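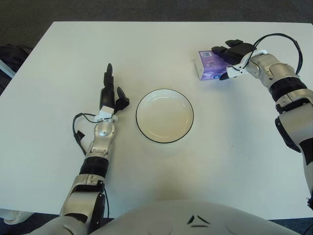
Handout 4: Table Styling, the Bare Minimum

Okay, so last time I went on far too long about backdrops (sorry!) and we hardly got to the table itself. Let's fix that. My notes are below, tidied up a little from what I had on the board at Dorkville.

I always start with a white table. Every color you put on it has to earn its spot, and if your dish is white too, you need something to mark where it ends. A thin black rim does that job beautifully – it's basically a pencil outline you don't have to draw.

Next, one accent. ONE. I love a small printed box in purple and lilac next to a plain round dish, since you get a corner against a curve and a cool color against cream.
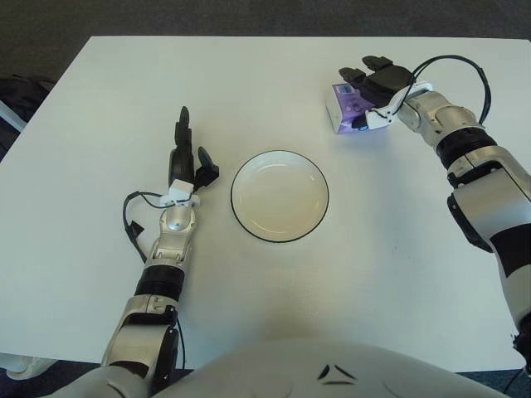
Where does the accent go? Try it up and to the right of the dish first, then slide it closer until the two start to feel crowded, and back off a bit. Watch the glaze as well. A glossy dish picks up a soft reflection along its curve, and I'd leave that in.

For next class:
Bring 2 round dishes, one with a rim and one without.
Bring one small box, any color you like.
Read page 21 in the Geum packet (skip the part on tablecloths, we'll do those later).

Drafts are due 15/07/2022, in the tray outside room 106.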